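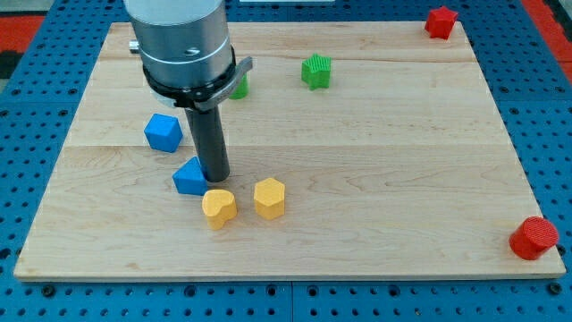 **Who is allowed to book a practice room?**

Anyone enrolled in a Cloncombe music course, plus any community player with a current Sallo card. Faculty book through the same system as everyone else and wait in the same line.

## 4. Booking and Using the Practice Rooms

Sallo is the booking system for the Skellamby building and the Sowerby annex. It replaced the paper sheet on the door, which had the advantage of working during power outages and the disadvantage of being rewritten by trombonists.

### 4.1 First-time set-up

1. Go to the front desk in the Skellamby building and ask for a Sallo card. Bring photo ID.
2. Sign in at any hallway terminal with your card number and the temporary code 544.
3. Change the code. The system will not accept 544 as your new code, although people do keep offering it.
4. Choose your instrument from the list. Pick the one you play most. "Other" is for instruments that are not on the list, and "Voice" is on the list, under V.
5. Tap **Save** and wait for the short beep before you take your card out.

> **Note:** If you play two instruments, add the second under **My Profile > Also Plays**. Percussionists may stop after the first screen.

### 4.2 Booking a room

1. Tap **New Booking** and pick a building.
2. Pick a time. Each slot is 40 minutes, and you may hold up to 3 slots a week.
3. Pick a room. Rooms with a piano show a small P. Rooms with a piano you would want to play show a P and a star.
4. Tap **Confirm**. Your booking appears on the screen outside the room.

Chamber groups need only one booking, made by one member. Decide which member before you reach the terminal. Four separate bookings for the same quartet will give you four rooms, and a very quiet rehearsal.

### 4.3 Arriving and leaving

1. Tap your card on the reader by the door. The light turns green and the lock opens.
2. If you have not tapped in within 10 minutes of your start time, the room goes back into the pool. Pleading with the reader has no effect.
3. Put music stands back against the wall when you finish.
4. Close the piano lid, remove anything you put on top of it, and tap out.

> **Caution:** Do not prop the door open with a cello case. The lock alarm is pitched slightly flat of A and will go on until someone comes to reset it.

> **Caution:** Do not move the upright pianos between rooms. They were tuned where they stand, and one of them has already met the stairs.

### 4.4 When the card does not work

- **Red light, one beep:** you are at the wrong room. Check the number.
- **Red light, two beeps:** you are at the right room at the wrong time.
- **No light:** try the other side of the card. If there is still no light, the reader is off - see the front desk.
- **Green light, door stays shut:** pull.

Lost cards are replaced at the desk. Your bookings carry over to the new card, and so does your instrument, however you feel about it by now.

### 4.5 Summer hours

The Sowerby annex closes for all of July while the floors are refinished. Bookings made there for that month are canceled automatically, and you will need to rebook in Skellamby yourself. Large percussion stays locked in the annex until it reopens.

Questions about this section go to Adebayo Abubakar at the Skellamby front desk. He can also tell you which rooms have the star.

*Section last revised March 9, 2025.*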